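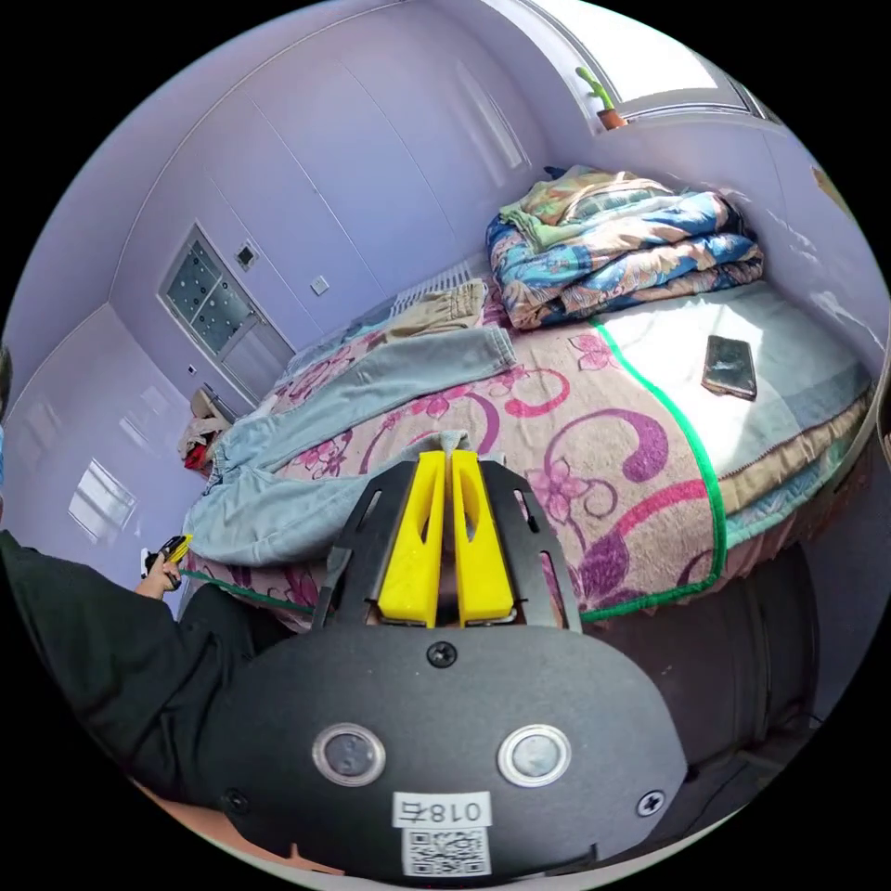 Denim drive returns to Lallow, drop-off Sunday

LALLOW - Got jeans you never wear? Fold them and bring them in. The Ritlow Street denim drive is back, one day only, 29/10/2023, doors at 10, and the organizers want people to start on their bedrooms now instead of the morning of.

Last time round it was in March. 232 pairs came in, a lot of them balled up in trash bags, and sorting ran late into the night. Sizes hidden, zippers caught on each other, one bag with a wet towel in the middle of it. So this year there's one rule. Folded or it goes back in your car.

"Lay them out on the bed, long ways, that's all we ask," said Rosine Courtois, who runs the drive. "Leg over leg, then up from the hem. If they've got a belt, take the belt out."

Adults and kids sizes both wanted. Light wash, dark wash, doesnt matter. Skirts and denim jackets fine too. No holes in the seat, no paint. Missing buttons are OK, there will be a mending table.

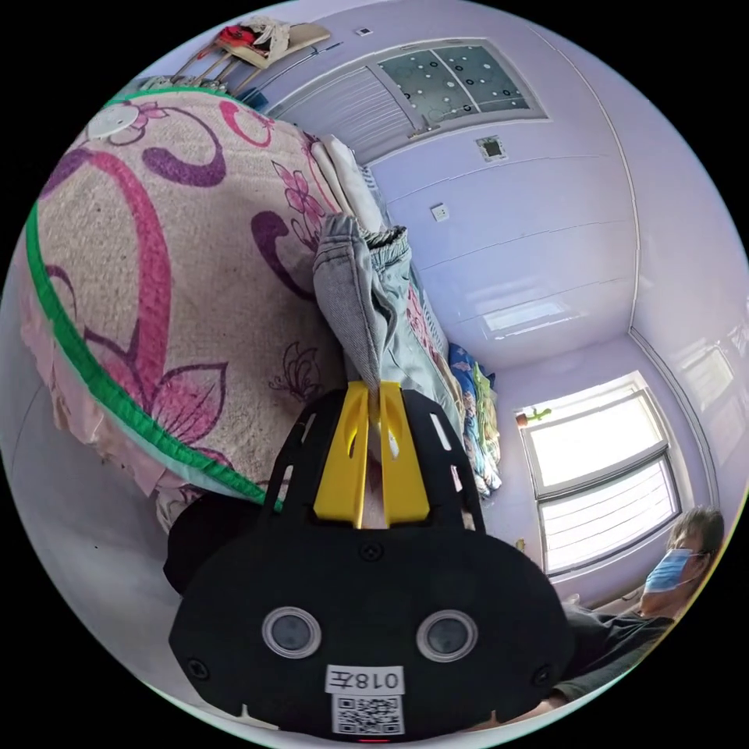 Bedding is also on the list for the first time. Quilts, blankets, sheets, pillowcases. Clean and dry please. Pillows no, there's no room for them. Mattress pads no. Sheets should be tied up in sets with string or an old shoelace so a fitted one doesn't end up across the room from its flat one, which happened plenty at the coat drive.

Everything goes to the Traditz shop on the corner, where it gets hung up by size and sold for a dollar or two. Money goes to the winter fuel fund. Last drive brought in $701, and the shop still had a rack and a half left over in the summer.

Not everyone loves the folding rule. 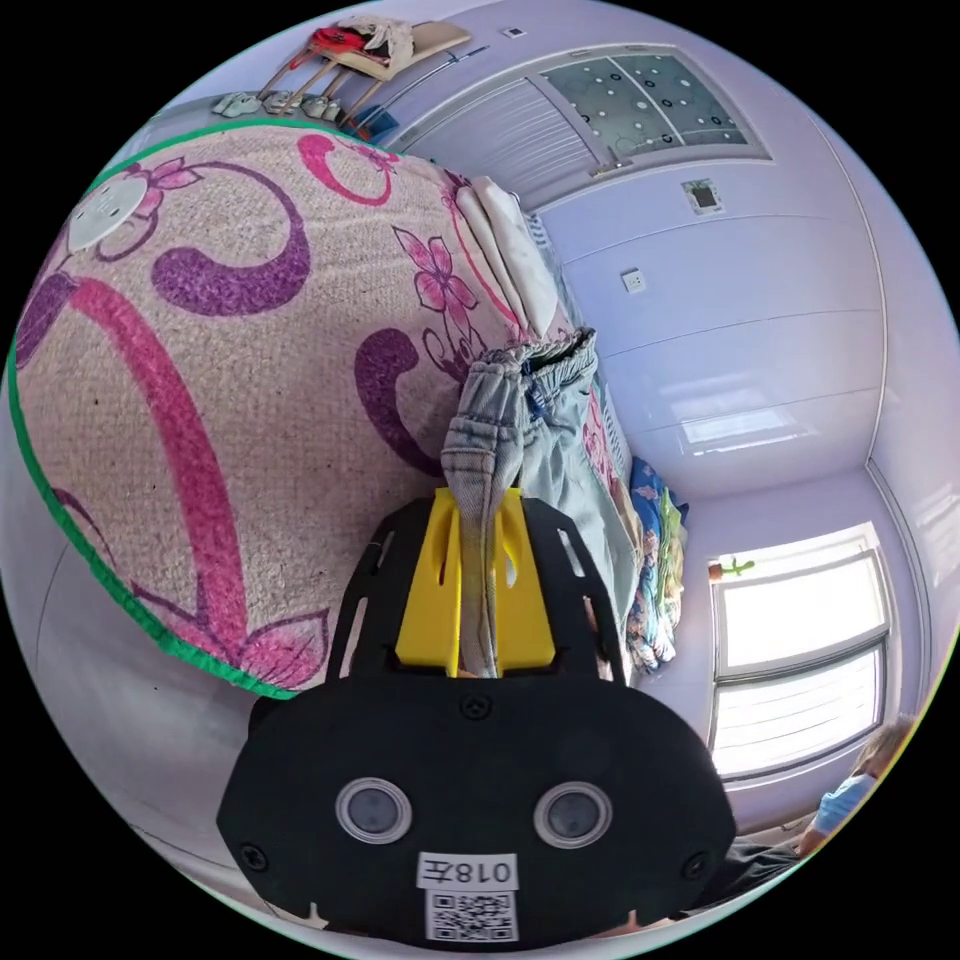
Upadhyay, who dropped off four bags in March, said it was one more chore for folks who are already doing a favor, and that the sorters were only going to shake everything out again to check the zippers anyway. Courtois said that was fair but the rule stands. Anyone who can't fold, bad hands, bad back, should say so at the door and it'll be done for them.

Parking is in the side lot only. The front is kept clear for the bus. Bags and boxes can't be returned so don't bring your good ones.
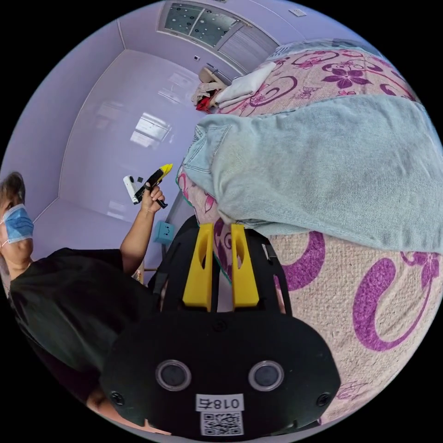
Folding help will be on hand from opening time, at the long table by the door. Bring one pair and somebody will show you, takes a minute. It's the same fold you'd do at home on top of the bedspread, purple swirls and flowers or whatever yours has on it, smoothed flat with the hem straight before you start. Check the pockets while you're at it, patch pockets too. In March the sorters pulled out 13 house keys and most of them are still in a jar at the shop. If one is yours come and get it.

Masks are up to you. It gets dusty in back by the afternoon and the shop will have a box of them out.

Drop-off closes when the racks are full or at three, which ever comes first. Rain or shine. Leftovers can go to the shop durring normal hours the week after, same rule on folding.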